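办公家具租赁商Plarier调整台面验收办法 九月起执行

2024年8月,办公家具租赁企业Plarier公布新版退租验收细则,对办公桌、会议桌及实验用桌的台面磨损划分、清洁责任和赔付方式作出调整。细则自9月起适用于新签合同,存量合同可在续签时选择是否转入。

按照旧办法,退租台面仅分“可再租”与“不可再租”两类,由现场验收员目测判定。公司资产管理主管Henrique Teixeira表示,两分法操作简便,但同一块台面在不同验收员手中结论可能不同,由此产生的异议集中在浅色台面上。上一个结算年度,公司共受理退租单2869份,其中299份因台面状况进入复核程序,复核周期最长为30天。
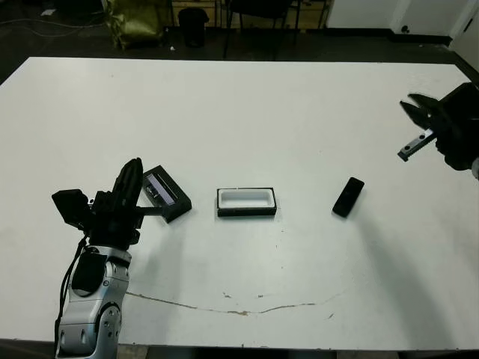 新版细则将台面状况分为四级。一级为无可见痕迹,或痕迹可用中性清洁剂去除;二级为存在浅表划痕或零星斑点,指甲划过无明显阻滞;三级为划痕可触及、边缘磕碰或局部变色;四级为面层破损、鼓起或基材外露。一级、二级视为正常使用损耗,承租方不承担费用。三级按修复工时计费,四级按台面剩余价值计费,桌架不计入赔付基数。

光照条件首次写入正文。验收须在漫射光下进行,验收员先自正上方观察,再以低角度沿台面长边观察一次,两次结果分别记录。仅在低角度下可见的痕迹,等级不得高于二级。Teixeira称,此前的异议中有相当部分源于侧光,台面在窗边与在室内深处呈现的状态差别明显。

清洁与保养

细则附录对日常清洁作了限定。哑光浅色台面应使用微湿的超细纤维布,沿同一方向擦拭,不得使用含研磨颗粒的膏剂、钢丝绒或三聚氰胺海绵。后者虽能去除墨迹,但会改变局部光泽度,形成无法复原的亮斑。因使用禁用材料造成的光泽不均,按三级处理。

酒精类溶剂允许用于点状污渍,单次接触时间不超过一分钟,随后须以清水擦净。胶带残留建议先加热软化再剥离,不得用金属刮片。承租方自行加装的透明桌垫须在退租前至少两天取下,以便台面与垫下区域的色差稳定后再行验收。 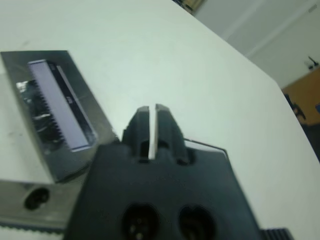

重物与底脚

台面承载部分的修改幅度较小。集中载荷的限值维持不变,但要求底面接触面积较小的金属设备加垫橡胶或毛毡垫片,垫片厚度不小于三毫米。夹持式支架可以安装在台面边缘,夹口内侧须有软质衬层,拆除后留下的压痕深度不超过半毫米的,按二级认定。

在台面上钻孔仍需事先书面申请。未经申请的孔洞一律按四级计,直径大小不影响结论。已批准的孔洞由Plarier负责在退租后封堵,费用已包含在申请手续费中,手续费标准为每张桌900元。

负责细则起草的工程师Margarida Vilela介绍,分级界限参考了公司仓库内退租台面的实测记录。测试人员对划痕深度和光泽度分别取点,再由未参与测量的验收员独立目测,两组结果偏差较大的样本被用于修订文字描述。她表示,二级与三级之间的界限改动次数最多,最终采用触感作为主要依据,原因是现场通常不具备测深条件。
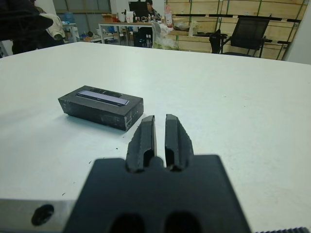
复核程序

承租方对等级有异议的,可在收到验收单后五个工作日内提出复核。复核由第三方检测机构Trito承担,采用现场取样与送检两种方式。现场取样适用于二级与三级之间的争议,送检适用于涉及面层破损的争议。复核结论维持原等级的,检测费由承租方支付;等级下调的,由Plarier支付,并退还已扣押金的相应部分。

复核期间租金停止计算,台面不得清洁、打磨或移作他用。验收记录须包含台面整体与局部照片,局部照片应附带比例尺,拍摄距离在记录表中注明。
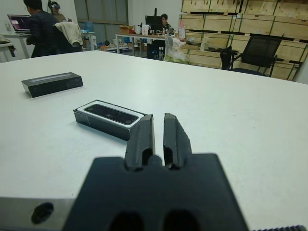 浅色哑光台面在使用中。

部分承租方对细则持保留意见。共享办公运营商Iyamu的设施经理Dinesh Sarkar表示,四级划分有助于减少争议,但禁用三聚氰胺海绵的规定在多租户场所难以监督,保洁外包合同也需要随之修改。该公司已要求Plarier提供可张贴的清洁说明,并希望对高频使用的会议桌单独设定损耗曲线。

Plarier回应称,会议桌的损耗曲线正在测算,暂不列入本次修订。清洁说明将与9月的首批新合同一同寄送。存量合同转入新版细则的,须在续签前完成一次台面现状登记,登记结果作为日后验收的基准,不收取费用。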